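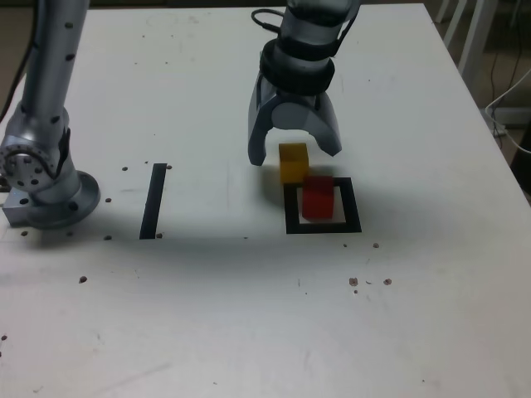

gearmuddle wrote: Before you record a single demo, decide if you want to push the arm around by hand or drive it with the controller, and stick with it. Mixing the two in one set was my first mistake and I paid for it with a whole weekend.

tallboy_ray wrote:
Ok so I'm the one who started this thread over in General and got moved here, hi again. Block onto the taped square. I've got 22 demos so far, all by remote, and the replay is jerky as heck. It creeps up on the block, stops, thinks about it, creeps some more. The software is Kikon, whatever version came down in March, and I haven't touched the defaults except the playback speed.

My driving is jerky too, I'll admit that! With the wrist view up on the monitor I lose all sense of how high I am, so I come down in little taps. 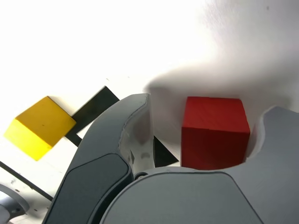
And then once I'm low I'm scared of smacking the table so I sit there for a second or two before I close the fingers. I figured the software would smooth that out but I guess it learns the sitting too?? Should I throw all 22 away or can I trim them?

pell_mell wrote:
Trim them. Cut every pause longer than half a second and train again before you toss anything. I did this on the Fosness build last winter and it got rid of most of the dithering.

gearmuddle wrote:
Gonna disagree there. Trimming leaves a jump where the pause was, and your arm will try to follow the jump. Toss them and do it by hand. You can feel the weight, you know where your own wrist is, the motion comes out smooth on the first try.

pell_mell wrote:
It doesn't leave a jump if the arm was sitting still, that's the whole point of a pause lol. And by hand your arm and sleeve are in every shot from the overhead camera. Then you run it for real, no sleeve, and the thing has no clue where it is. Been there. Remote all the way for anything that uses cameras.

tallboy_ray wrote:
Ok, going with remote, sorry gearmuddle. Here's my plan for tonight, yell if it's dumb:

1. Trim the old set, keep a copy of the originals.

2. Record new ones with the blocks in different places each time. I had been putting them back in pretty much the same spots (lazy). Red, yellow and green all get moved between runs now. 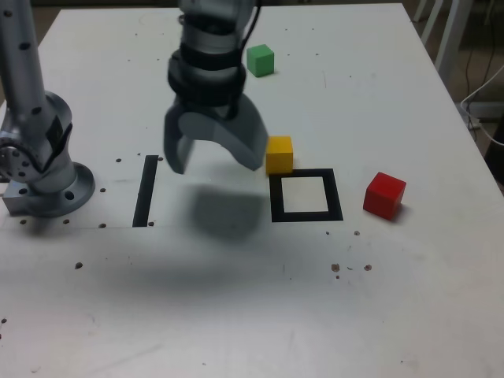

3. Come down in one go. If I chicken out halfway, scrap that run and start over.

4. Same start pose every time. I've been kinda sloppy about this.

5. Stop at 100 total and see what it does.

mudroom wrote:
On 4, I'd do the opposite and start from a slightly different pose each time. If it only ever sees one start it gets lost as soon as it drifts. Everything else looks good to me. Maybe don't do all 100 before you test, 13 good ones will already tell you if you're headed the right way.

tallboy_ray wrote:
Huh, ok, I can do that. Moving start it is.

One more thing while I have you all. I want to try something that isn't a cube next, a long thin piece held up on end between the fingers. I can get the gripper lined up on it pretty well but I can't tell from the wrist camera how hard I'm squeezing.
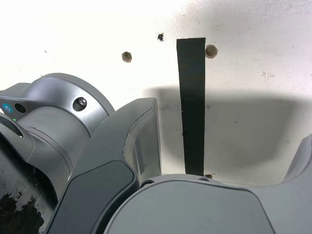

pell_mell says to slow the closing speed way down for thin stuff and leave the force cap low, and to learn that part separately from the moving around part. The Stanside controllers have a setting for it under Grip, second tab. Mansilla ones don't, or mine doesn't.

gearmuddle wrote:
This is exactly where by hand wins, just saying. Squeeze it yourself once and read the number off the log, then use that number as your cap when you drive it.

tallboy_ray wrote:
Oh that's a nice compromise. Will report back after the new set is in.

Filed under: Teaching & Demos > Remote vs. By Hand
Home | Forums | New Posts | Search | Log In
Contact us | Copyright forum members and owners | Back to top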